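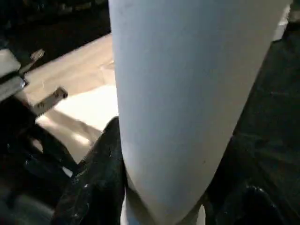

Ticket 163: Overnight catalogue import stops part way
Opened by: Tươi Ngô, Coker Hire
Product: Wometum Catalogue, hosted by Dodum
Opened: March 3, 2022
Priority: normal
Status: closed

Reported problem
The overnight import starts on time but does not finish. Items from the first part of the stock file show up on the website with the right prices. Everything after "Seating" keeps the old price. There is no error on the dashboard, only "Import complete" in green. It has happened on the last three nights. Nothing was changed at our end apart from the new price list, which was saved from the same spreadsheet as always.

Already tried by customer
Ran the import by hand in the afternoon. Same result.
Saved the stock file again and re-uploaded it. Same result.
Logged out, cleared the browser cache, logged in again. No difference.

Reply from support
Thanks for the file. The dashboard message only tells you that the job ended, so please ignore it for now. Could you go to Settings, Import, History and send the full log for last night's run? Please also say whether the items that failed have photos attached, and whether any of them have a supplier name with accents in it.

Reply from customer
Log attached. Most of the seating has photos, the tables mostly don't. One of our suppliers is Hồ, and their chairs are the first thing in the file after the point where it stops.
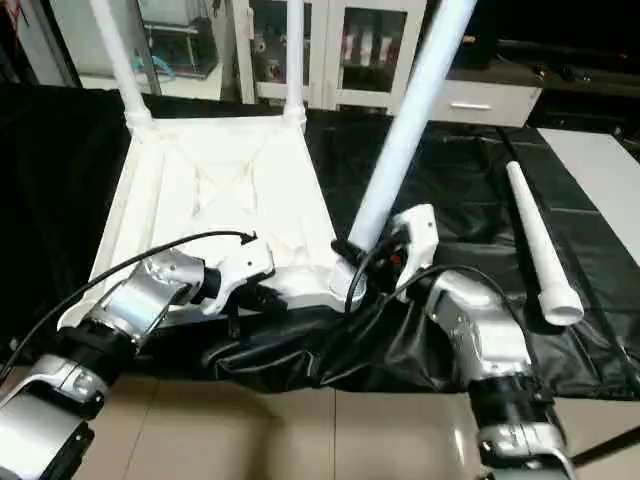 White plastic chair, upside down, one leg off.

Reply from support
The log ends in the middle of a line, at the supplier column, which fits with what you say about Hồ. The new price list was saved as plain CSV and not as CSV UTF-8. The importer reads the file until it meets a character it cannot make sense of, then closes the job as if it had reached the end. Please open the spreadsheet, choose Save As, pick "CSV UTF-8 (comma delimited)" and upload again. Do not edit the old CSV by hand, as the name in it is already damaged.

Reply from customer
Did that and ran it by hand. Prices are now right all the way down and the supplier name shows properly. The run was very slow though, about 5 times what it used to take, and the thumbnails on the seating page are still grey boxes.

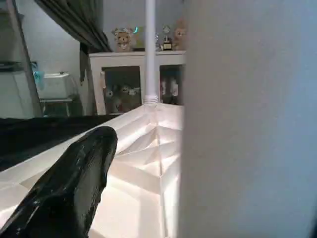 The slow run is the thumbnail job catching up. Each time the import stopped early it left its photos in the queue, and they are all being resized now. Time per photo depends on the file more than on the item. A plain background goes through quickly, while a creased white sheet with a lot of folds and bright patches makes a larger file at the same quality setting. You can lower the setting from "Best" to "Standard" under Media if you want the queue to clear sooner. Please leave the import schedule alone until it has.

Reply from customer
Set to Standard. Some of the grey boxes have gone already. Is it safe to leave the night run switched on? 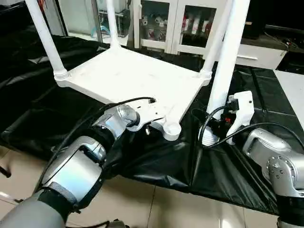 Yes, leave it on. The night run skips anything still in the queue, so it won't add the same files again.

Update from support
Queue is empty and last night's log ends with the line "end of file reached". That is the line to look for after a price change. We have asked Dodum to raise the log limit on your account so older runs are kept until May. The misleading green message has been passed to the developers as a separate fault.

Reply from customer
All thumbnails showing and prices checked against the sheet. Please close.

Closed by support. Cause: file encoding. Fix: re-saved as UTF-8.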